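All About Bins

By Rima Karam
Updated 08/11/2025
For readers in grades 3 and up

Look around your home and you will probably find a bin before you find a clock. There may be one for toys, one for recycling and one under the bathroom sink that holds shampoo. Schools have them too. So do farms, post offices, bakeries and hardware stores.

A bin is a container with a bottom, sides and usually no lid. Its job is to keep loose things in one place so that you can find them and move them. People have made containers like this for thousands of years. The first ones were baskets woven from grass or twigs, pots shaped from clay, and troughs cut from logs. The bins we use now are mostly plastic, metal, wood or cardboard.

What is the difference between a bin and a box?

People mix the two words up, and that is fine. In general, a box is made to be closed. A shoebox has a lid, and a moving box has flaps that fold over and get taped down. A bin is made to be open while you use it. You reach in, take something out or put something in, and go on with what you were doing.

There are other words for containers as well. A crate often has gaps between its boards or slats, so air can get through. A tub is usually deep and can hold water. A tray is flat with very low sides. A hopper is wide at the top and narrow at the bottom, so that grain or gravel slides down and out through a hole.

Why so many bins are rectangles

Put four round bowls on a table and push them together. There will be a gap in the middle that you can't use. Now try it with four square boxes. They fit side by side with no gap at all.

That is the main reason storage bins tend to have straight sides. A shelf is a rectangle. A truck bed is a rectangle. If the bins are rectangles as well, you can fill the whole shelf or the whole truck. In a big storeroom with more than 100 bins, all those small gaps would add up to a lot of wasted room.

Round containers are good at other jobs. A round bucket has no corners for paint or soup to hide in, and a round barrel can be rolled along the ground by one person even when it is heavy. A barrel is also strong, as the push of the liquid inside is spread evenly around the wall. In a flat-sided bin full of water, the sides are pushed outward and may bulge in the middle.

Open at the top

An open top sounds too simple to talk about, but it changes how a container works. To get something out of a closed box you have to lift the lid, hold it or put it somewhere, take out your thing, and close the lid again. With an open bin you skip most of that. If you do it once, you won't notice. If you do it all day, you will.

An open top also lets you look in and see how full the bin is. In a kitchen, that means you know when you are running out of potatoes. In a workshop, it means you know when to order more bolts.

There is a price to pay. Dust gets in. Rain gets in if the bin is outside. If the bin tips over, everything comes out. People who use open bins have to think about where to put them.

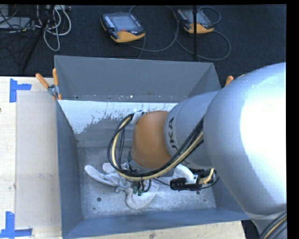 Reaching down into an open-topped metal bin. The sides of the bin are grey.

Reaching the bottom

Getting things into a bin is easy. You can drop them. Getting them out takes more care, and it gets harder as the bin gets emptier.

Think of a deep toy bin. When it is full, the toys on top are right by your hand. When there is only one small car left, you have to lean over the side and stretch. The sides are now in the way of your arm, and your own head may block the light. If the car is lying flat against a wall or stuck in a corner, your fingers can't get around it. Most people push it toward the middle first and then pick it up.

The corners are the hardest part. Two walls and the floor all meet there, so there are 3 surfaces in the way and only a little space to work in. Some bins have rounded corners on the inside, and those are easier to empty and to wipe out. Others have a low front, like the bins for screws at a hardware store. You can slide your hand in from the front without lifting it over a wall.

How deep should a bin be? It depends on what goes in. Small, light things such as crayons do well in a shallow bin. Large, light things such as pillows or balls can go in a deep one. Heavy things should go in a small bin even if you own a big one. A huge bin full of books might be too heavy for anybody in your family to lift.

What bins are made of

Plastic is light and cheap, and it does not rust. It can be made in any color, and clear plastic lets you see what is inside. Plastic can crack in very cold weather, and many kinds get brittle after a long time in bright sun.

Cardboard is made from paper. It is even lighter than plastic and can be recycled easily. It does not like water. Once cardboard gets soaked, it goes soft and the bottom can fall out.

Wood is strong for its weight, and you can fix it with a hammer and nails. Apple growers used wooden bins for a very long time, and some still do. Wood can rot if it stays wet, and rough wood can give you splinters.

Metal is the tough one. A metal bin can hold sharp or heavy things that would scratch or split a plastic one. It keeps its shape when it gets warm. Metal can be dented, but a dented bin usually still works. It is noisy, too. Drop a spoon into a plastic bin and then a metal one, and listen to the difference. The metal wall shakes back and forth very quickly when it is hit, and the shaking makes the sound.

Why metal is so often grey

If you rub a piece of clean steel, aluminum or tin, you will see a color between silver and grey. Most metals look something like this. Gold and copper are two of the few that don't.

Plain steel has a problem — it rusts. Rust forms when the iron in steel mixes with oxygen and water. It is orange or brown and flaky, and over time it can eat a hole right through. One way to stop rust is to cover the steel with paint. Another way is to coat it with a thin layer of a different metal called zinc. Steel with a zinc coat is called galvanized steel. Many garbage cans, buckets and watering cans are made from it. If you look closely at one, you may find a pattern on it like frost on a window.

A story about the wrong bin

When I was 13 I helped in my aunt's garden shop in Nedville every April. That was the busy month. My job was to keep the seed onions and the bulbs filled up at the front. The shop had deep wooden bins, and I filled them to the top so that I wouldn't have to do it again for a long while.

By the end of the week the onions at the bottom were soft. The ones on top had pressed down on them, and no air could get in. Customers took from the top, I kept adding new ones to the top, and the old ones stayed where they were. We had to throw a lot of them on the compost pile.

After that we used shallow trays. I had to fill them more often, but when a tray was nearly empty I could lift out the old onions, pour in the new ones, and put the old ones back on top. Stores have a name for this. They call it first in, first out. Look at the milk the next time you are at the grocery store. The older cartons are usually at the front.

Try it yourself: which shape holds more?

You will need two sheets of paper the same size, tape, a baking tray, and some dry rice or beans.

Roll one sheet into a tube so that its short edges just meet, and tape it. Fold the other sheet into four equal panels, going the same way, and tape its short edges together to make a square tube. Both tubes are now the same height and have the same amount of paper in their walls.

Stand the round tube on the baking tray. Fill it with rice to the top. Then pour that same rice into the square tube, holding the walls up with your hands if they sag.

The rice will not all fit. A round wall goes around more space than a square wall of the same length. So a circle saves on wall, and a square saves on shelf. The people who design containers have to pick which one matters more for the job.

Did the sides of your square tube bulge when you poured in the rice? That is the same push that makes a flat-sided bin full of water bulge.

Keeping a bin useful

A bin fills up with whatever is nearest. A pencil bin gets a battery in it, then a sticker, then half a cookie. To stop this, give the bin a label. A word works, and so does a drawing if someone in your home is too young to read.

Put the bins you use every day between your knees and your shoulders. Put heavy ones on the floor or the lowest shelf. Don't stack open bins on top of each other unless they are made to lock together, and never climb on one to reach something.

Empty each bin all the way once in a while. Tip everything out, wipe the inside, and check the corners. You may find something you gave up looking for.

Words to know

Capacity: how much a container can hold.

Galvanized: covered with a thin coat of zinc to keep rust away.

Hopper: a container that is wide at the top and narrow at the bottom.

Rim: the top edge of a container.

Slat: a thin, narrow strip, often of wood.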